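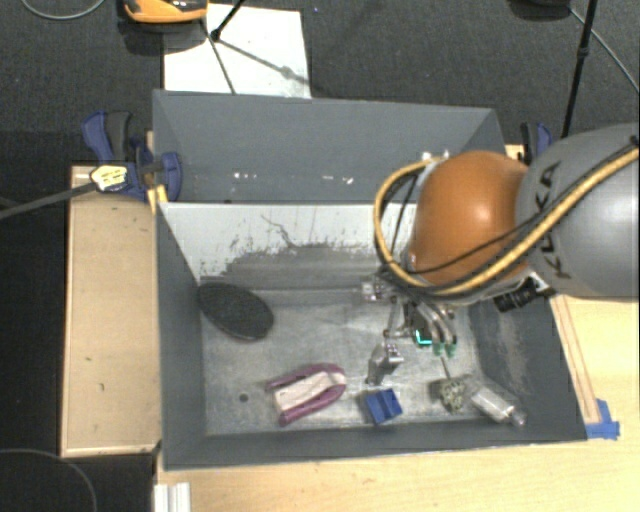
Keep the Junk Drawer
by Alina Husar
2/8/22

Every January the same articles. Clear your counters, clear your closets, clear your head. And always, somewhere in the first few paragraphs, the junk drawer. As if the junk drawer was the problem.

I want to stick up for it. Quickly, dinner's on.

Mine is the second one down, left of the stove. It has dead batteries in it. It has live batteries in it. No I can't tell which. There's a Golley tape measure that won't go back in on its own, you have to feed it. A key to a bike lock for a bike we sold. Birthday candles, used. The spare feet for the Drelix washer, which I have needed exactly once and was very, very glad to have.

That's my whole case, really. The washer feet. But let me do it properly.

The decluttering people work from a rule, and the rule is if you haven't touched it in 6 months, out it goes. Fine for sweaters. Maybe. But a house doesn't run on a six month schedule. The furnace filter clip breaks when it breaks. The kid needs a rubber band for school and it's 7 in the morning and the bus is coming. Nothing in that drawer gets used often and all of it gets used in a hurry.

And then what do you do, once you've been good and thrown it out? You buy it again. My sister did a full purge 2 years ago, the whole apartment, bags on the curb. Gorgeous place. She has since bought picture hooks, twine, a little screwdriver, more picture hooks. She bought a Gesska drawer organizer, the one with all the slots, to hold the stuff she rebought. I love her. I have also lent her my glue.

There's money in telling people their homes are wrong, is what I think. An empty drawer needs filling. A full one doesn't need a thing from anybody.

I know the other side. My father in law had a garage you couldn't walk through and when he died it took us most of a spring, and 400 jars of screws would be a joke except I carried them. Some of them were rusted shut. So yes. There's a line. I'm not arguing for the garage. I'm arguing for one drawer, one, that shuts all the way if you push.

What I don't buy is that the mess is a sign of something. That I'm holding on, that I'm anxious, that I can't let go of the past. I can let go of the past. I would like to keep the Allen wrench from the Rusu bed because the bed squeaks and I tighten it.

Also it's the only place in the house nobody organizes for company. Kids love it. Mine used to sit on the floor and go through it for a whole rainy afternoon, what's this, what's this. Try that with a labeled bin. My mother's had a broken watch and a whistle in it and I could still tell you wich corner.

So skip the drawer this year. Do the fridge, the fridge is probably bad. Do the medicine cabinet, thats a real one, things expire in there. Leave the second drawer down alone.

And if you already emptied yours and you need a rubber band, come over. Bring back the glue.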